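Household textile collection

Household textile collection is the gathering of unwanted clothing, bedding, curtains and similar soft goods from homes, so that they can be worn again, cut into wiping cloths, pulled apart into fiber or, when nothing else will do, thrown away. It is usually treated as a branch of waste collection, although many of the people who work in it will tell you, kindly but firmly, that most of what they pick up should never have been called waste in the first place.

The term covers curbside rounds, drop-off banks in parking lots, collections by appointment and the seasonal drives held by schools and places of worship. It does not normally cover carpet, mattresses or upholstered furniture, which are too bulky for the same trucks and are handled with large household items.

History

People have been saving rags for a very long time, and for centuries the rag dealer with a cart was a familiar sight in towns of any size. Rags went to paper mills, to makers of coarse blankets and to anyone who needed stuffing. As paper makers turned to wood pulp the trade shrank, and by the time plastic trash bags were common in kitchens a good many families had simply fallen into the habit of putting worn sheets out with everything else.

The town of Lonholm is often mentioned in accounts of the modern revival. Its sanitation office, then run by Adesuwa Omoregie, began with a single Saturday round covering 300 homes, using a borrowed bread van and bags sewn from old awning cloth. Omoregie had expected to fill the van once. It went back to the depot three times before lunch, and the round was made permanent the following September. Neighboring Ferano copied the arrangement fairly closely, down to the awning cloth, and later added a phone line for residents who could not carry bags down to the street.

Collection methods

In a curbside round, residents set out a marked bag on the same morning as their paper and cardboard. The bag is tied shut and kept off wet ground where possible, as damp cloth mildews quickly and can spoil whatever is packed next to it. Crews carry spare bags and leave a fresh one behind for each one taken, a small courtesy that seems to do more for participation than any number of leaflets.

Drop-off banks are steel boxes with a swinging chute. They are cheap to run and open at all hours, but they overflow after holidays, and a bank that has overflowed once tends to attract broken toys and paint cans. The Kevgate bank, designed by Guido Mazza, has a chute too narrow for a hard suitcase and a sloping lid on which nothing can be left standing. It is emptied when its contents reach a painted line on the inner wall.

Collection by appointment suits house moves and estate clearances, when there may be several closets to empty in one afternoon. The driver weighs the load on a hanging scale and writes out a receipt.

Accepted materials

Nearly all programs take clothing in any state of wear, paired shoes, bed linen, towels, knitwear, fleece and light blankets. Missing buttons and small holes are no obstacle. Cloth soaked with oil, solvent or paint is refused everywhere, and pillows and comforters are refused in most places because their filling clogs the cutting machines.

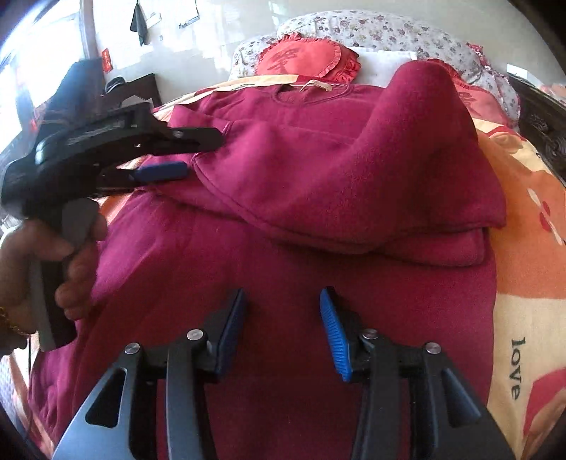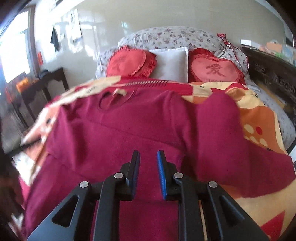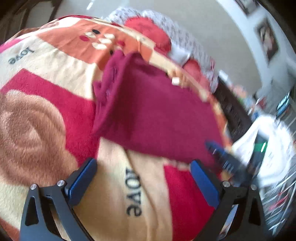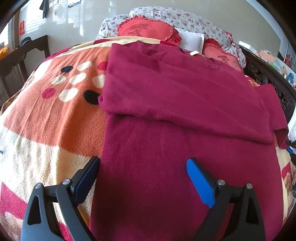
Household textiles: maroon garments (first, second and fourth pictures) and a patterned fleece blanket (third).

Residents are asked to wash and dry things before bagging them, and to empty the pockets. Laurențiu Roman, for many years the foreman of the sorting hall at Dobre, kept a glass jar on the windowsill for what turned up in coat pockets, and it held house keys, bus tokens, a good deal of small change and one hearing aid, later reunited with a very grateful owner.

Sorting

Bags are opened on a waist-high table and their contents go onto a slow belt. Sorters work mainly by touch, and an experienced one can tell wool from acrylic without looking for the label. A first pass pulls out anything wet, soiled or plainly not cloth. A second divides what remains by use: wearable pieces, linen and blankets, cotton for wipers, and fiber stock. Wearable pieces are then graded again by season and condition.

New sorters at Dobre spend their first 15 shifts beside an older hand. Alina Tudose, who wrote the hall's training booklet, recommended that they begin with winter goods, where the differences in weight and feel are easiest to learn, and move on to shirts and blouses only when they felt quite comfortable. The booklet has been passed from hall to hall and exists in a number of slightly different versions, some with recipes in the back.

What becomes of the material

Wearable clothing goes to thrift stores or is baled for wholesale. Bales are commonly pressed to 100 pounds, a weight two people can shift without too much grumbling. Blankets and towels in fair condition are welcomed by animal shelters. Cotton is stripped of zippers and buttons and cut into squares for garages and print shops. Knitted goods past wearing are pulled back to loose fiber for padding and insulation, and blends that cannot be pulled are generally the last to find a home.

Costs and fees

Most curbside rounds are free to the household and are paid for through the general collection charge together with the sale of sorted goods. Prices for wiping cloth are fairly steady, while those for used clothing rise and fall a great deal from one season to the next. Appointment services may charge a small fee, often $5 a visit, which some towns waive for older residents.

Criticism

Objections usually concern unlabeled banks placed on private lots, where it can be hard to learn who is collecting and for whose benefit. Anca Ciobanu, writing on the Ferano rounds, also argued that households hearing of nothing but collection might stop mending altogether, and she proposed that every empty bag be delivered with a card of darning thread tucked inside. Ferano tried this for one winter. The thread was popular, and several residents wrote in to ask for other colors.

See also

Bulky item pickup
Drop-off center
Rag trade
Wiping cloth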